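30 September 2019, bench 2, steamer task

Went back to the grip-loss fault on the right arm. Román saw it twice last week and logged it as "drops." I don't think drop is the right word. The controller reports a completed grasp, then the force reading on the finger falls to zero and the arm carries on with the rest of the move as if it still had the bun. No stop, no alarm.

Setup unchanged from Friday: steamer with the buns in it, lid off to the side, fruit left on the table as clutter. Gripper force limit at 40, speed at 70 percent. Firmware is the Liruria build from April.

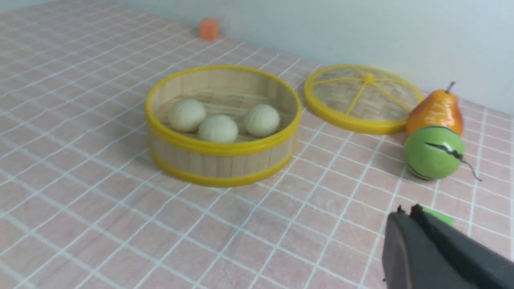
Why doesn't the arm stop when the force goes to zero? The grip check runs once, right after the fingers close, and is never called again until release.

Volkan confirmed this in the code. The check used to repeat during the lift, but it was commented out when the Foltico fingers went on, as the new pads gave noisy readings. Never put back.

Second thing, grip position. The buns are smooth and domed on top, and if the fingers take one low and off-center there isn't much holding it. Closing harder is no answer. At the higher limit Yến tried, the soft one kept a dent.
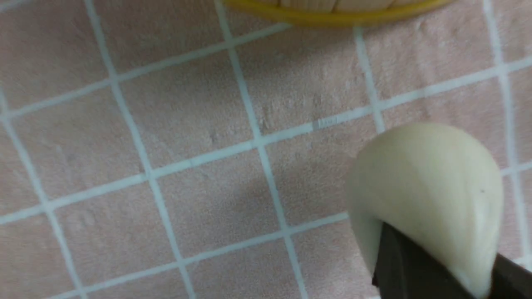
Notebook 7, p. 31

Pulled the force log for the worst run. Contact looks normal, then a slow slide down over 2320 ms, then nothing. That is slow enough to catch. A check every 100 ms with a threshold at half the contact force should do it, even with the pad noise.

Safety side: both arms can be over the table together, and each one plans as if the other's bun is where the task state says it is. If the state is wrong, one arm can reach into space the other one is using. Emília wants two-arm runs at reduced speed until the check is back in. Agreed.
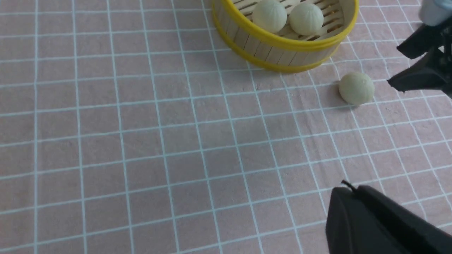

**OPEN ITEMS**

- Restore repeated grip check, both arms (Volkan)
- On lost grip: hold position, flag the task state as unknown, wait for operator
- Try closing point a bit higher on the bun
- Ask Heseo if the pads come in a softer grade
- Two-arm runs at 40 percent speed for now, E-stop within reach of whoever is at the bench
- Rename "drops" in the fault log to "grip loss, undetected"

Have not looked at the left arm log yet.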